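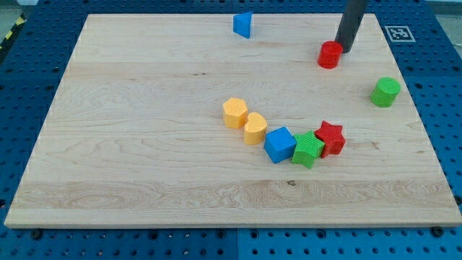
Flarndale Equality and Inclusion Desk

News | Community | LGBTQ+ Rights

Flarndale council votes to let residents change gender marker on local records

The town council of Flarndale has approved a new rule which allows transgender and non-binary residents to change the name and gender marker on their local records without a letter from a doctor. The rule was passed on Thursday evening after a debate of more than three hours.

Until now, a resident who wanted to correct a library card, a housing file or a bus pass had to bring a medical letter and pay a fee of 56 dollars for each document. Under the new rule, one signed form is enough for all the records which are kept by the town, and the fee is removed completely. The rule does not touch birth certificates or passports, as the town has no power over them.

The request came from the Evberg Group, a support organization for transgender people with offices in Flarndale and Darkport. In spring the group collected 877 signatures under a petition, and it also sent the council a report based on interviews with 375 residents of the two towns. Many of them told the group that they avoid showing their card at public counters. Some had stopped using the library, and others had delayed an application for housing for the same reason.

"People were asked questions about their body in front of a full waiting room," the group wrote in its statement after the vote. "We are glad that this practice will end, and we thank everyone who agreed to speak with us."

The proposal did not pass easily. Only 2 votes separated the two sides. Council members who were against it said that the town should wait for a decision at the state level, and they asked for a longer period of consultation. Their motion to postpone was rejected earlier in the same meeting.

The new forms will be available from December at the town hall and at the service office on Cheetham Street. Staff at both counters will receive one day of training before that date. Residents who already paid the old fee this year can ask for the money back, but they must keep the receipt.

In Darkport, a similar proposal has been discussed twice and was sent back to the working group both times. The Evberg Group says it will present the subject there again in the winter session.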